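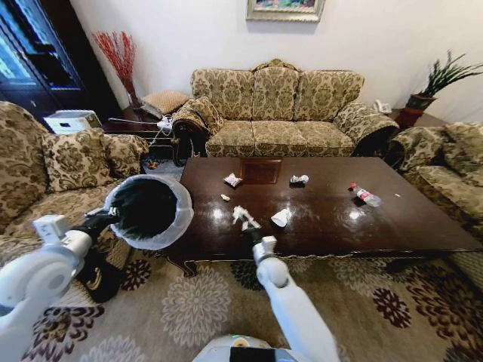
Doesn't the bin arm need more force than the tissue arm? A reader asked me that after the last version of this guide, and yes, it does, so the two arms get separate profiles now. I run mine through the Vomex controller, but the menus on the Clarnar are close enough that you can follow along.

## 4. Comparing grip profiles on the tidy-up job

1. Load profile **731** on both arms. It's the stock one, and it's your baseline (don't skip it, I did once and had to redo a whole Friday!).
2. Set the right arm to **Soft** for tissues and wrappers.
3. Set the left arm to **Hold** for the bin, and bump the close delay up to 125 ms.
4. Do 5 pick-ups with the head camera only, then 5 more with the wrist cameras switched on. Same rubbish, same spots on the coffee table.

**Note:** Glossy tabletops throw a lot of glare into the head view. I drop the exposure a notch before I start – your favourite setting may be different.

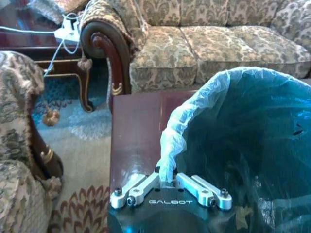 Jireš wrote in to say the wrist view is wasted on bin liners and you'd do just as well with the head camera. Fair enough for a stiff bag, maybe, but I'm keeping mine on! Thin plastic folded over a rim is fiddly stuff, and I like seeing where the fingers are before they close.

5. Swap to the wrist view and line the finger gap up with the folded rim of the bag.
6. Close at the slowest speed and stop as soon as the plastic is pinched.

**Caution:** Keep your own hands out of the bin while the arm is live, even if the liner's slipped and it's driving you mad.

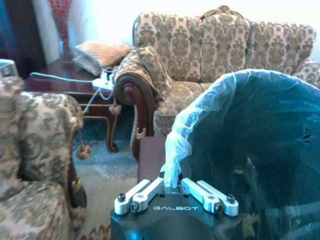
7. Lift a little at a time and watch the colour feed for stretching. If the liner starts to go thin, open up and take a bigger fold.
8. Save the run under the gripper's name, then repeat from step 5 with the Asten fingertips fitted.

**Note:** Re-zero the jaws after any fingertip change. The Vomex won't remind you.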